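Wem gehört das Meer? Und wer darf in den Hafen?

Stell dir vor, du sitzt in einem Schiff, hast seit Tagen nur Wasser gesehen, und dann kommt endlich Land. Anlegen, aussteigen, fertig? Leider nein. Erst muss jemand an Land Ja sagen. Und Erwachsene brauchen für ein Ja manchmal erstaunlich lange.

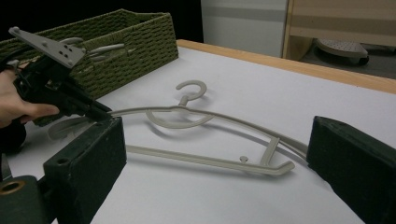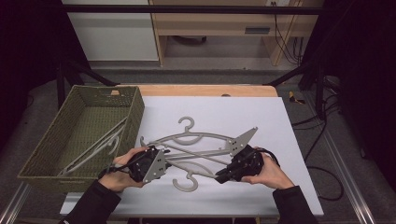 Fangen wir beim Wasser an. Bis zu 12 Seemeilen vor der Küste gehört das Meer zum Land dahinter. Dort gelten seine Gesetze, obwohl man kein einziges Straßenschild sieht. Weiter draußen kommen noch ein paar Zonen mit komplizierten Namen, und irgendwann beginnt die Hohe See. Die gehört keinem Staat. Regeln gibt es dort trotzdem, tut uns leid.

Die wichtigste ist sehr alt: Wer Menschen in Seenot findet, muss ihnen helfen, wenn er das kann, ohne sein eigenes Schiff in große Gefahr zu bringen. Woher die Menschen kommen und ob sie einen Pass dabeihaben, spielt keine Rolle. Der Frachter muss helfen, der Fischkutter auch und die Luxusjacht ebenfalls - selbst wenn gerade das Abendessen serviert wird.

Danach müssen die Geretteten an einen sicheren Ort. Und jetzt wird gestritten. Nehmen wir das Schiff Honkanen mit 127 Geretteten an Bord. Die Kapitänin funkt den Hafen Grernbridge an. Grernbridge findet, Cemudton liege doch viel günstiger. Cemudton hat gerade keine Zeit und möchte erst einmal eine Sitzung abhalten. Das Schiff wartet 3 Tage. Auf Deck wird es eng, und das Trinkwasser wird knapp.

Darf die Kapitänin einfach einlaufen? Darüber streiten dann Gerichte. Die einen sagen: Ein Verbot ist ein Verbot. Die anderen sagen: In der Not geht das Leben vor. Bis ein Urteil fällt, können Monate vergehen.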